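Presale, Onsale, No Sale: How a Club Tour Sells Its Tickets
Project report, Introduction to the Live Music Business
Duygu Tokgöz and Tuncay Ateş

We use cookies to remember your preferences and measure traffic. Accept all | Manage settings

1. Why we picked this

Both of us tried to buy tickets for the Mudar tour in March, and only one of us got any. The one who did had signed up for the band's mailing list two years ago to get a free sticker. The one who didn't had every album and a fast connection. It seemed worth a term paper.

Mudar are a four-piece who play rooms that hold a few hundred people. Their spring tour was put on by Brudex, a regional promoter, and the stop we studied was at Ukasby, a converted printing works with a low ceiling and one working coat check. The opening act was Eren, who plays alone with a looping pedal and has more fans than the poster gave her credit for.

Our question was simple: by the time tickets go on "general sale," how general is the sale?

2. What we did

We interviewed fans in the line outside Ukasby, starting at five in the afternoon, when it was cold and people would talk to anyone. We stopped when the doors opened. In total 43 people answered our questions, and one more answered with a long account of a different concert, which we left out with regret.

We asked how they got their ticket, when, what they paid, and whether they had come for the headliner. We also wrote to Brudex for sales figures. Brudex replied quickly and politely and sent us a link to its press page.
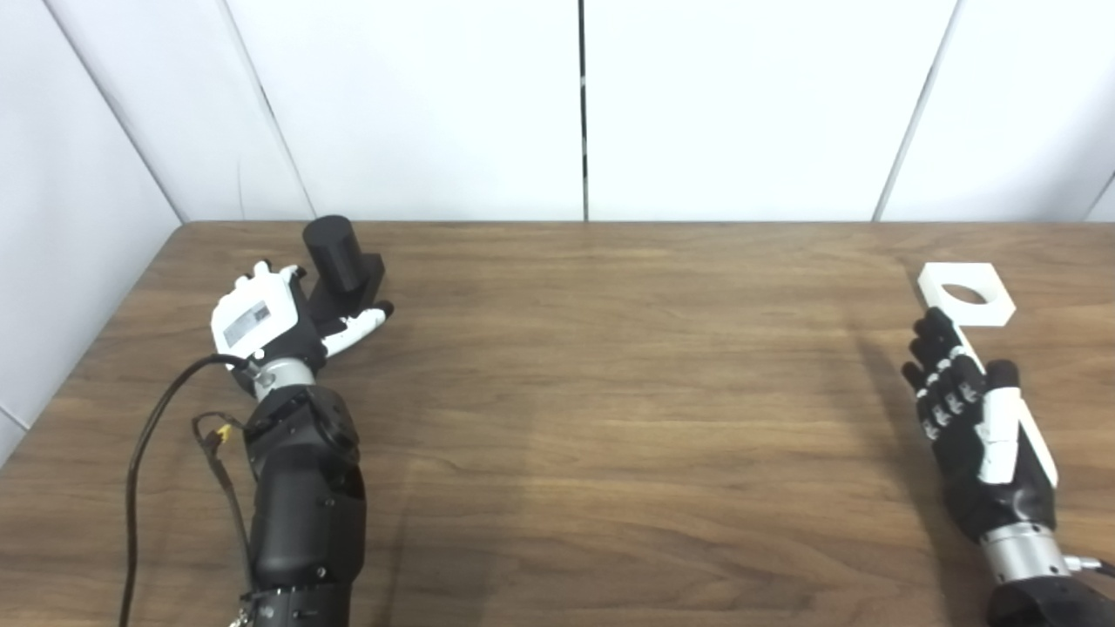 For background we read the sale announcements for the whole tour and put them in a table by type of sale. The table got complicated. There was an artist presale, a venue presale and something called a "priority window," which opened after the venue presale and so had priority over very little. The general sale came last. Each had its own code, and the codes were sent by email, mostly to the folder where email goes to be forgotten.

3. What we found

Almost 40 percent of the people we spoke to had used the artist presale. The next biggest group had a friend who used it, and several of them pointed at the friend. People who bought in the general sale were a small part of the line, and they were proud of it in the way people are proud of finding parking.

Prices were less dramatic than we had hoped. The face value was the same in every window. Fees varied, and hardly anyone could tell us what they had paid in fees, although everyone could tell us how they felt about it.

The surprise was Eren. A good number of people near the front of the line had come mainly for her, and two of them planned to leave before Mudar came on. We asked if they would pay full price for her alone. They said yes, then asked whether we worked for Brudex.

4. Problems with our method

We only talked to people who had tickets. This is a serious flaw in a study about who doesn't get tickets, and our instructor noticed it before we did. We tried to fix it by posting a survey on a fan forum, where the replies were heartfelt but mostly about the T-shirts.

People in line also tend to be the early type, and early people use presales. Anyone who strolled in at nine is missing from our data. Tuncay wanted to go back inside and interview them during the changeover, but by then Duygu had a good spot near the stage and would not give it up.

5. Next steps

If we did this again, we would start on the morning of the onsale and follow a group of buyers from there, including the ones who end up with nothing. We would also ask Ukasby directly, as the woman in the box office seemed to know more about it than anyone else we met. She offered to talk after the show — we had a bus to catch.

Our interview questions and the table of sale windows are in the appendix.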